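Das Zimmer am Ende vom Flur

Seit ein paar Wochen schlafe ich in einem anderen Zimmer, und ich habe nicht gedacht, dass man darüber einen ganzen Text schreiben kann. Aber meine Lehrerin hat früher immer gesagt, man soll auf Deutsch über das schreiben, was man jeden Tag macht, und schlafen mache ich jeden Tag. Manchmal nicht so gut, darum geht es heute.

Als ich noch in Skamthorpe gewohnt habe, war mein Bett ein Sofa. Danach, in Lallitden, hatte ich ein richtiges Bett, aber unter dem Fenster zur Straße, und um halb fünf kam der Lieferwagen für die Bäckerei. Ich habe mich daran gewöhnt, wie man sich an einen Schuh gewöhnt, der ein bisschen drückt. Erst hier, in der neuen Wohnung, habe ich gemerkt, wie müde ich die ganze Zeit war.

Mein Kollege Dwayne Szabo hat mir im Januar ein Heft geschenkt und gesagt, ich soll jeden Morgen aufschreiben, wann ich eingeschlafen bin und wie ich mich fühle. Ich fand die Idee zuerst etwas streng. Ich habe es trotzdem gemacht, 66 Nächte lang, mit einem Kugelschreiber, der neben dem Kissen gelegen hat. In den meisten Zeilen steht nur „geht so". In manchen steht „zu warm", und das hat mich nachdenklich gemacht, denn ich habe immer geglaubt, ich friere leicht.

Also habe ich angefangen, kleine Dinge zu ändern. Die dicke Decke ist in den Schrank gekommen. Die Heizung bleibt ab dem Abendessen aus. Ich habe auch den Stoff gewechselt: früher hatte ich Bettwäsche, die im Geschäft sehr schön geglänzt hat und auf der Haut ganz unangenehm war. Jetzt nehme ich einfache Spannbettlaken in einem hellen Grün. Bügeln tue ich sie nicht. Meine Mutter bügelt sogar die Küchentücher, und wenn sie zu Besuch kommt, muss ich mir etwas einfallen lassen. 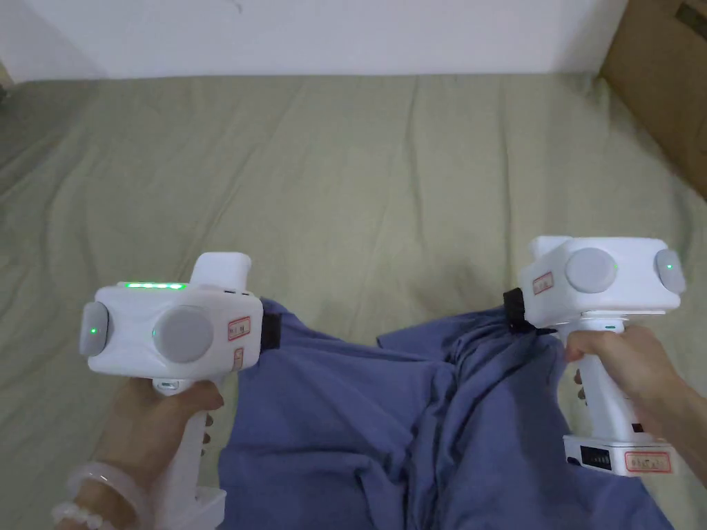
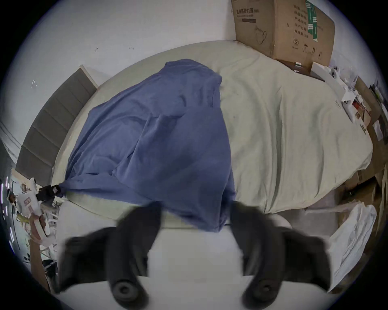
Das grüne Laken, ungebügelt

Das Wort „Spannbettlaken" war übrigens lange mein Feind. Ich habe es in einem Geschäft in drei verschiedenen Versionen ausgesprochen, bis die Verkäuferin genickt hat. In meiner Sprache sagt man dazu einfach „Tuch mit Gummi", und ich finde, das reicht auch. Dafür gefällt mir das Wort „ausgeschlafen" sehr. Es klingt so, als ob man den Schlaf bis zum Boden ausgetrunken hat, wie eine Tasse.

Schwieriger als die Bettwäsche war das Telefon. Ich habe es früher mit ins Bett genommen, angeblich wegen dem Wecker. In Wirklichkeit habe ich Wohnungen in Villanueva angeschaut, die ich nie mieten werde - mit Terrasse, mit Zitronenbaum, einmal sogar mit einem Brunnen. Jetzt liegt das Telefon in der Küche auf dem Brotkasten. Für den Morgen habe ich einen alten Wecker von Parex, den ich auf dem Flohmarkt gefunden habe. Er tickt laut. Die ersten 2 Nächte habe ich ihn gehasst und unter einen Pullover gelegt, inzwischen höre ich ihn kaum noch.

Was bei mir nicht funktioniert hat: Lavendel. Ich habe davon Kopfschmerzen bekommen und das ganze Zimmer hat gerochen wie die Handtasche von meiner Großtante. Auch der Tee, der im Internet so gelobt wird, hat nur dazu geführt, dass ich nachts aufstehen musste. Vielleicht ist das bei anderen Leuten anders, ich kann nur für mich sprechen.

Sehr geholfen hat dagegen, dass ich um 10 Uhr abends die große Lampe ausmache, auch wenn ich noch nicht müde bin. Dann sitze ich im kleinen Licht und lese etwas, was nicht spannend ist. Im Moment ist es ein Buch über die Geschichte der Kanäle, das der Vormieter hier gelassen hat. Ich bin auf Seite vierzig und kenne schon viele Sorten von Schleusen.

Ins Heft schreibe ich nicht mehr jeden Tag. Gestern habe ich es doch wieder aufgemacht, und unter der letzten Zeile mit „geht so" habe ich „gut" geschrieben, ohne lange zu überlegen. Heute Nacht hat es geregnet und ich habe es erst am Morgen an den Pfützen im Hof gesehen. Am Wochenende will ich noch eine leichtere Decke kaufen. Wenn jemand eine empfehlen kann, die man in einer normalen Maschine waschen kann, schreibt mir bitte einen Kommentar.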